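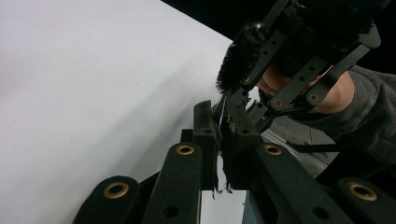 > I'm sorry, but episode 4 lost me completely. We've spent weeks
> at the Broteck works being told the inspector is the only
> straight person in town, and now she's burning the ledger?
> Felt like a twist for the sake of it. I'm out.

List home | Threads | Older | Newer | Search
Monday, August 4, 2025 – posted by listmember_sofa
Filed under: Series talk, spoilers OK

Oh don't go yet! I had the same reaction on the night (I think I said something rude to the telly) but then I went back and watched the first two episodes again and I've come right around on it. There's that bit on the Sikham ferry where she won't say which ledger she was given, and the camera stays on her for ages. I'd taken it for padding the first time. Now I reckon she's had a copy all along and the one in the stove is the company's own version.

I'll give you the pacing, though. Episode 3 of Vurnach could have lost the whole wedding and I wouldn't have missed a minute of it – apart from the uncle's speech, which was glorious. And the colour grading is getting silly. Everything at Ondrejka is so grey I had to close the curtains to see who was talking.
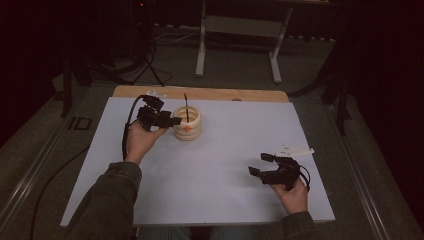
Ribbed cup and two hand-held grippers, white board

What I really want to know is whether anyone else clocked the music. The tune playing in the foreman's kitchen is the same one the neighbour hums in the opening five minutes, before we've even met the foreman. If that's an accident I'll eat my hat. If it isn't, then the neighbour's been in that kitchen, and her whole statement to the inquiry is rubbish.

Anyway, give it one more week, please? There's only the double bill to go and I don't want to be left here arguing with myself. If they haven't explained the ledger by the end I'll come back and grovel, and you can pick what we all watch in December.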